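Questions I get asked a lot

Hello! I mend and wash old soft toys from my back room in Proltwood, and since my inbox fills up with the same handful of queries every month, I've put the answers on one page. If yours isn't covered, drop me a line and I'll get to it (evenings are best, I'm hopeless before lunch).

Do you take any kind of toy?
Nearly. Bears, rabbits, dogs, things that used to be bears, all fine. I don't do anything with electrics inside, so singing and walking toys will have to go elsewhere, sorry. Anything over 90 cm tall I need to see a photo of first, as my sink is only so big!

How much will it cost?
A wash and brush is £21. Small seam repairs on top of that are usually a few pounds each. New eyes, new stuffing or a whole new ear means a proper quote, and I won't start until you've said yes to it. The dearest job I've ever done came to some £100 and that was a very large, very flat donkey.

How long will I be without him?
Allow 10 days, more in December when everybody remembers at once. If it's a bedtime toy, tell me and I'll try to squeeze you in sooner. I had three children of my own, I know what those nights are like.

Can I just put it in the washing machine?
Some people do and get away with it. If the label says you can, use a pillowcase, a cool wash and no tumble drying whatsoever. Old toys with straw or wood wool inside should never go in water at all, only a barely damp cloth.

The fur has gone all clumpy. Is it ruined?
Probably not! Long fur mats easily, especially round the neck and under the arms where it gets cuddled. Let it dry fully, then work through it with a pet slicker brush, starting at the tips and holding the fur at the root so you don't pull the backing. Go gently and stop for tea.
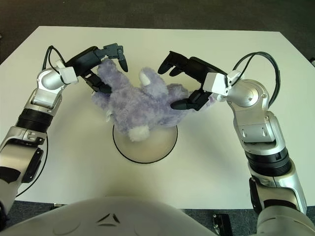
Long, fluffy fur in lavender purple.

What do you wash with?
Plain baby shampoo, mostly. I tried Povix for a while and liked it on short pile, but it left the long stuff a bit sticky, so I've gone back.

Do you sell toys as well?
No, but Rafail Vrettos at Riloner keeps a shelf of second-hand ones and he's very fair on price.

Can you make it smell the same afterwards?
I'm afraid not. A week in your own bed usually does it. Unscented shampoo helps, so ask for that when you book.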